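把持チーム 2月の定例メモ

書記はまた私です。録音を聞き返しながら書いているので、話が前後しているところは大目に見てください! 開始は10時すぎ。ゴンサロ(Gonçalo Serrano)さんはリモートで、最初の5分ほど音が出ませんでした。

1. 前回の宿題
Jevarのログ形式の統一は完了。古いスクリプトで読もうとすると落ちるので、手元の分は各自入れ替えてください(私もまだです、すみません)。

2. シミュレーション評価の結果
今日の本題です。卓上の台所シーンで、横倒しの缶をつかむ課題を129エピソード回しました。比べたのは、従来の方策と、接近方向を先に選んでから指を開く二段階の方策(仮称Magalhães)。失敗は従来が24、二段階が7で、思ったより差がついて会議室がちょっとざわつきました。

ただ、ゴンサロさんからすぐ突っ込みが入りまして、「缶の向きの乱数、両方で同じ種を使った?」と。使っていました、よかった……。とはいえ種は一組だけなので、まだ人に見せる数字ではないね、というところで落ち着きました。 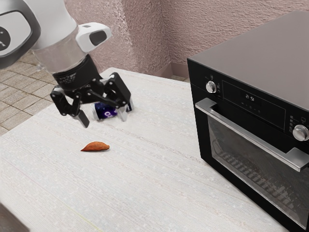

それから、失敗の中身の話がけっこう長引きました。二段階のほうで残った7件は、ほとんどが指先で缶の端を押して転がしてしまうパターンです。私は摩擦係数の設定を疑っているのですが、ゴンサロさんは指を閉じ始める高さの問題だと言っていて、ここは意見が割れたまま。両方試せばいいじゃない、ということで、それぞれ一条件ずつ追加します。

サツマイモのほうは、細長くて先がすぼまっているので缶と同じ接近方向でいけるかも、という声が出ました。私はちょっと楽観的すぎる気がします(メッシュの当たり判定がかなり粗いんですよね)。次の回は対象をサツマイモに替えて、まず10エピソードだけ様子見です。オーブンの扉を開ける課題まで一気に進めたいという希望もありましたが、今月は見送り!

3. 実機への移行
Fivumgateの計算枠が空くまでは動けないので、先に手順書だけ作ります。手首センサーのノイズをシミュレーション側にどこまで入れるかは未定。Rorkardの校正ツールが使えそうなら楽なのですが、触ったことのある人がいなかったので、私が一度入れてみます。

宿題
・乱数の種を増やして再評価:私
・閉じ始めの高さを変えた条件:ゴンサロさん
・摩擦係数を変えた条件:私
・当たり判定用メッシュの見直し:ゴンサロさん、手が空いたら

11時半に終了。次回も同じ時間、同じ部屋です。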